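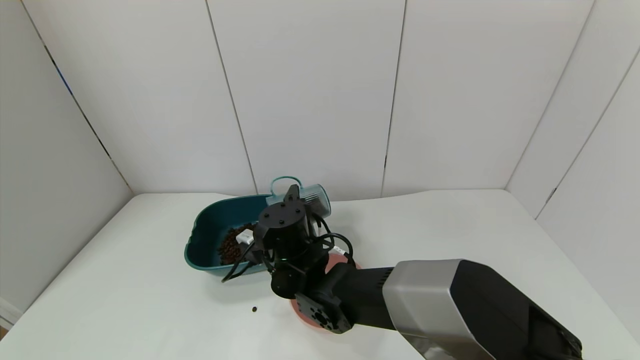 Does a "training partner" clause ever pay off for a club our size?

Posted by Tekle Kahsay, 3/9/26

I play flanker for Omberg, third tier, amateur apart from match fees. Our board wants us to vote on a deal with Wisby, who are two divisions up. They call it a training partnership. Wisby would send us players who need game time, usually backs coming off injury, and we would get "coaching access" and a spot in their preseason program in October. In return they get first refusal on any of our players under 21, with no fee.

I've read the draft twice and I can't find one line that says how many coaching sessions we get, who runs them, or what happens if they send no players at all. The first refusal part runs to 2 full pages. The coaching part is a sentence.

Our coach is keen. He says the lads will lift their standards just from sharing a field with professionals. Maybe. I've shared a field with professionals and mostly what I learned was how fast they were going away from me. We also have a decent young scrum-half who got us through most of last season, and I'd bet my boots he is the reason for the phone call.

Has anyone been in one of these? What should we ask for before the vote?

Tsion Weldu

Go for it! Any link with a bigger club is good for the badge. You'll get better crowds when a known name turns out for you, and young players want to join a club with a pathway. We had a fullback on loan for a few weeks and the bar was packed. Don't overthink it.

Tsehay Tesfamariam

I was team manager at Prunel when we signed one of these, and I would slow down.

Start with who decides selection. Ours said loan players were "expected to feature." Nobody asked what that meant. By the middle of the season our own wing, who had trained every Tuesday in the rain, was on the bench behind someone who arrived in the parking lot an hour before kickoff and didn't know the lineout calls. He left at the end of the year and so did two of his friends. Get it in writing that your coach picks the team, full stop.

Then insurance. Find out whose policy covers a loan player who gets hurt in your shirt, and whose covers your kid when he goes up to train with them. We were told it was "all sorted." When I asked to see the paper it took 3 months to turn up, and it covered matches only.

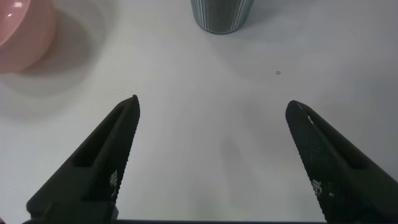

It also had an excess of 1463 per claim, payable by us, and I only found that because I read the schedule at the back. Ask for the whole policy, including the dull pages, and give it to somebody who doesn't care about rugby.

On first refusal, I don't believe you'll get it removed, because it's what they want. You can shrink it. Ask for a time limit on each decision, 2 weeks is plenty, and a development payment if the player makes a first team appearance. If they tell you there's no money for that, ask why they need the clause.

As for crowds, our gate went up for one match. It was a derby. I'd want to see figures from any club that claims more.

Tiruwork Ayele

Agree with most of Tsehay's post, though our deal with Tsegaye wasn't a disaster. Their forwards coach came down a few times and our scrum got better, or the scrums we faced got worse, hard to say. The sessions stopped when he changed jobs, and since the contract named him and not the role, we had nothing to complain with.

So name the role, put dates on the sessions, and ask for a way out after one season. If Wisby won't agree to a break clause I'd vote no. And talk to your scrum-half before the meeting, he may have his own ideas.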